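포스토라(Fostora) 가정상비약 정리 파우치

제품 개요
의약품과 소형 위생용품을 한곳에 보관하기 위한 직물 파우치. 원통형 용기, 블리스터 포장, 낱개 포장 제품을 함께 수납하는 용도로 설계되었다. 제조 플라스토(Flasto), 설계 담당 Lurdes Tavares.

사양
품명: 가정상비약 정리 파우치
가로 폭: 21cm
깊이: 11cm
겉감: 폴리에스터 600데니어
안감: 방수 코팅 원단, 백색
여밈: 양방향 지퍼
칸 구성: 주 수납칸 1, 탄성 밴드 칸 2, 메시 포켓 1
색상: 회색, 남색
배송비: 3,000원(도서 산간 별도)

칸별 용도
주 수납칸은 바닥이 평평하며 용기를 눕혀서 넣는 구조다. 탄성 밴드 칸은 뚜껑이 있는 병을 세워서 고정한다. 밴드가 늘어난 상태로 장기간 두면 복원력이 저하되므로 굵은 용기는 주 수납칸에 넣는다. 메시 포켓은 블리스터와 얇은 포장용이며, 접거나 겹쳐 넣을 경우 정제가 눌려 포장이 터질 수 있다. 체온계 등 충격에 약한 기구는 별도 케이스에 넣은 뒤 수납한다.

수납 전 분류
처음 사용할 때는 보관 중인 물품을 평평한 곳에 모두 꺼내 놓고 사용기한을 확인한다. 기한이 지난 의약품은 거주지 지자체의 폐의약품 수거 기준에 따라 배출한다. 외부 포장을 버릴 경우 첨부 문서는 따로 보관한다. 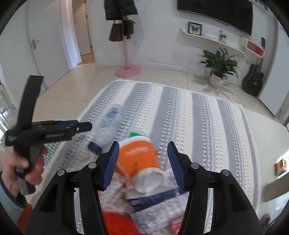

분류는 용기 형태를 기준으로 한다. 같은 형태끼리 모으면 칸 배정이 빠르고, 지퍼를 닫을 때 걸리는 부분이 줄어든다. 줄무늬 천 위의 물품으로 보면 남색 뚜껑의 투명 플라스틱 병과 주황색·흰색 용기가 한 묶음, 납작한 포장류가 다른 한 묶음이 된다. 병과 용기를 주 수납칸에 먼저 눕히고 납작한 포장은 메시 포켓에 넣는다. 남는 포장은 용기 옆면에 세워 끼운다. 액상 제품은 뚜껑의 잠김 상태를 확인하고 지퍼백에 한 번 더 넣는다.

관리
오염 부위는 중성세제를 묻힌 천으로 닦는다. 세탁기와 건조기는 사용할 수 없다. 세척 후에는 지퍼를 완전히 열고 그늘에서 말린다.

주의
본 제품에는 잠금장치가 없다. 어린이의 손이 닿지 않는 곳에 보관한다. 보냉 기능이 없으므로 냉장 보관 의약품은 넣지 않는다. 직사광선이 드는 창가, 욕실, 차량 내부 보관은 피한다.

구성품
파우치 본체 1, 기한 표시용 라벨 1장. 사진 속 물품은 포함되지 않는다.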